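Open Water Swimming, Session 4: Feeding on a long swim

Last week was all about cold, so this week we're doing food, my favourite subject in or out of the water! Please read these notes before the pool session on Monday 18th April.

My first proper long swim was across the lake at Peltitz, and I fed terribly. I felt great for the first hour, so I skipped my first feed, then my second (I was enjoying myself, what can I say), and by the third I was cold, cross and swimming in a big curve towards the wrong shore. You can't catch up on feeds once you've missed them. Your stomach won't take a double helping while you're lying flat and swallowing bits of lake.

So, the basics. For anything over two hours I want you feeding every 30 minutes, by the clock and not by how you feel. Some of you will manage with every 60 in warm water, but try that in training first, please. 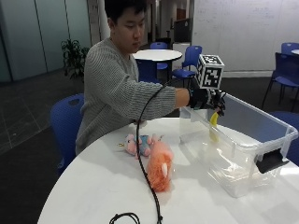 Mostly you'll be drinking your feeds. Warm carbohydrate drink, mixed a bit weaker than the packet says, in a wide-necked bottle on a line. Solid food is lovely for morale, but chewing takes ages and you get cold while you do it. Keep it soft and keep it small.

Things to agree with your boat crew beforehand:

What's in each feed, and in what order
The signal for "feed coming" (a whistle is no good with earplugs in)
How long you're allowed to stop
Who writes it all down

And don't touch the boat! On most official swims that's the end of your day. The crew throws or lowers the bottle, you roll on your back, drink, let go and swim.

For next time: write a feed plan for the Eten to Zodura crossing, assuming five hours in the water. Bring it on paper, and try at least one of your feeds in the pool before then.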